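How to Look After a Light Wood Tabletop (and Bring a Tired One Back)

By Kerstin Schwerdtfeger
Filed under: Furniture, Cleaning and Care
Last updated 21st May

I get more mail about tables than about everything else on this site put together, and most of it is about pale ones. People buy a lovely blond table, they love it for a season, and then one morning the sun comes in low across it and they see every little scratch and every smudge and they write to me in despair. Please don't despair! A light wood top is one of the easier surfaces in the house to keep nice, and most of what bothers people can be put right in an afternoon with things from under the sink.

I'm going to take it slowly, so put the kettle on. If you're in a hurry, skip down to the part on scratches, which is what most of you came for.

What you'll need

A stack of soft cotton cloths (old T-shirts are perfect, cut off the seams)
A bowl of lukewarm water
Mild dish soap, 2 or 3 drops of it
A dry towel
A fine abrasive pad, the white kind
Furniture oil or wax, depending on your finish
A lamp you can move around

Find out what finish you have

Everything after this depends on the finish, so please don't skip it, even if you're sure. I was sure about my own table, a Trikholm I bought secondhand when we lived in Plumdale, and I oiled it faithfully for 2 years before I found out it was lacquered and the oil had been doing nothing at all except collecting crumbs.

Put one drop of water somewhere out of the way, near a corner, and leave it for 5 minutes. If it sits up in a bead and wipes away clean, you have a lacquer or varnish. If it sinks in and leaves a darker spot, the wood is oiled or close to bare. The spot will dry out by itself. Wax falls somewhere in between: the drop beads at first and then goes a bit flat, and if you drag a fingernail gently across the underside of the edge you'll often lift a tiny curl of it.

Clear it and look at it properly

Take everything off the top. I mean everything, the fruit bowl and the mail and the candle that has been there since the holidays. Wipe the loose dust away with a dry cloth, always going along the grain.

Now look. Daylight that comes from all over the room is kind to a table and tells you how it looks day to day, but it hides things. For the marks themselves, set your lamp down low at one end so the light skims across the surface, then walk around to the other side and crouch until your eyes are nearly level with the wood. Move the lamp to the next side and do it again. On pale wood you'll generally find two sorts of marks, the ones that lie on the finish (smudges, fingerprints, the ghost of a glass) and the ones that go into it.
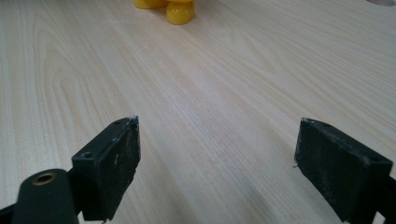
Pale wood with a faint sheen, small light scratches and a few faint smudges.

Pay attention to the grain while you're down there. Where it makes those big arches, like church windows, a rubbing direction is harder to judge than it is on the straight, close lines. My rule is to follow the length of the board and not try to chase the curves. I did chase them once, on a sideboard, and for years afterward I could see my own little swirls whenever the lamp was on.

Washing

Stir the soap into the water, dip a cloth, and wring it out until it won't give you another drop. Wipe with long, overlapping strokes from one end to the other. Rinse the cloth, wring it again, and go over the whole top once more with plain water so you don't leave a soapy film. Dry it right away with the towel.

Greasy smudges sometimes need a second pass. Lay the damp cloth over the spot for a few seconds, then rub lightly. What I would not do is reach for an all-purpose spray. Some of them dull a lacquer over time, and on an oiled table they can leave a dry patch that shows up chalky.

Let the table rest for 4 hours before you go on to anything else. I know it feels dry much sooner. Go and do something nice.

Light scratches on a lacquered top

Many of these are only in the finish, and they look white because of the way they catch the light. Put a little clear paste wax on a soft cloth (I use the Gerlach one, but any clear wax for furniture will do), rub it along the grain, wait until it hazes over, and buff with a clean cloth. Fine scratches will mostly fade into the background. If you can feel a scratch with your fingernail, wax will soften it but it won't vanish, and I'd leave it alone. Sanding one spot on a lacquered table gives you a dull patch that draws the eye far more than the scratch did.

Light scratches on an oiled top

You have more freedom with these. Take the white pad, dry, and rub lightly along the grain, well past both ends of the scratch so the edges blend. Wipe off the dust. Then put on a thin coat of oil – thinner than you think – and wait as long as the tin says before wiping off every bit of what's left. With a clear oil, pale wood will still warm up a shade. If you want to keep it creamy, look for an oil with a touch of white pigment in it, and try it on the underside first.

One very important thing about oily cloths: they can heat up and catch fire on their own if you leave them bunched up. Spread them flat outdoors to dry, away from anything that burns, or soak them in water in a lidded metal can until you can get rid of them safely.

Keeping it nice

Felt pads under anything heavy, and check them now and then, as grit gets stuck in the felt and then the pad does the scratching for you. Lift things, don't slide them. Crafts, tools and homework go on a mat at our house; ours is a Fekska one that rolls up and lives behind the door – it isn't pretty but it has taken a lot of punishment.

Sunlight changes pale wood, too. Some kinds go honey-colored and some fade, so if you keep a runner or a tray in the middle, shift it from time to time or you'll have its outline there for good. I move mine when I change the flowers.

An oiled top likes a fresh coat once or twice a year. I do mine in June, with the windows open, and we eat on the back steps that evening while it dries.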